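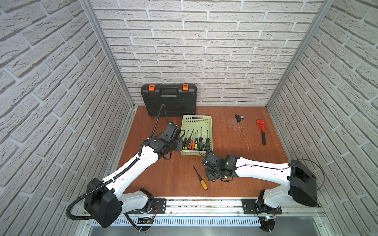
Small multiplayer games ought to let players run their own servers again, and I'm thrilled that Clenwood is doing it. The co-op survival game from Pritano got its dedicated server tools in the spring patch, free for anyone who owns a copy, and I've hardly played anything else since. I love it for the same reason I love a plain black tool case with a handle on top and two bright orange latches. You grab it, you flip it open, and you get to work on your own stuff. You don't ask a company first!

If you came to online games in the last ten years or so, you may never have had a home server in the sense I mean. You press Play, a matchmaking queue finds you a bunch of strangers, and when the round is done they vanish. It works fine. I've had great nights that way. But I grew up on server lists, those long ugly lists you sorted by ping, and I can still tell you the names of the places where I spent whole summers. One of them was called Rindville. It ran a single desert map around the clock with a gravity setting that made grenades float, and if you cursed too much in chat you got turned into a chicken for a minute. No studio would have built that. A guy with a spare PC did, and he kept it going until the game itself stopped being sold.

Rindville is back, by the way, as a Clenwood server, which is how I got pulled into all this. Same name, same chicken rule (a mod, and a pretty clever one), and a lot of the same people, now with jobs and kids and worse reflexes. I logged in on a whim in the evening and looked up at two in the morning.

What got me was how fast it turned into a place. There's a bridge near the starting camp that falls down every time a storm comes through, and whoever logs in next fixes it. There's a shop with no owner where you leave iron and take bread. Somebody who goes by Adamczyk built a lighthouse on the wrong side of the island, on a cliff where no boat can land, and everyone steers by it anyway. The world keeps going while I'm at work, and I come home and read the message board by the well to find out what I missed. I can't remember the last time a daily login bonus made me feel like that.

The server owner, Sushil Kaushik, told me he pays for the hosting himself and has 1278 accounts on the whitelist, though the world only holds 160 at once. I asked whether that was a headache. "On a weekend, sure," he said. "But then I raise the storm rate and half of them go home." He can do that! He can change the storm rate! He also turned off hunger for new players in their first hour, a fix people had been begging the studio for, and he did it by editing one line in a text file.

Now, I know the case against. Cheaters are harder to police when every server makes its own rules. Some owners are petty kings who'll ban you for beating them in a duel, and I've been that banned person more than once. The official Clenwood servers are smoother, and if all you want is a quick match with a friend, go there and have fun. A studio also loses some control over how its game looks to a newcomer, who might land on a server where everything costs 400 gold and everyone is a chicken.

I'd still take that trade every time. If a bad owner ruins one server, you pick another from the list. If a publisher shuts down the only servers there are, the game you paid for is a menu screen. I've got four of those in my library right now, and I bought one of them at full price. Pritano has promised that the server tools will stay up for download even after the official servers close, and I want every studio with a game this size to say the same thing out loud, on the store page, before launch.

The next big patch is due in June, with sailing fixes and better admin logs. Rindville is planning a boat race around the island for it. I've already got a boat. It leaks, and Adamczyk says the hull is on backwards, but I'm entering it.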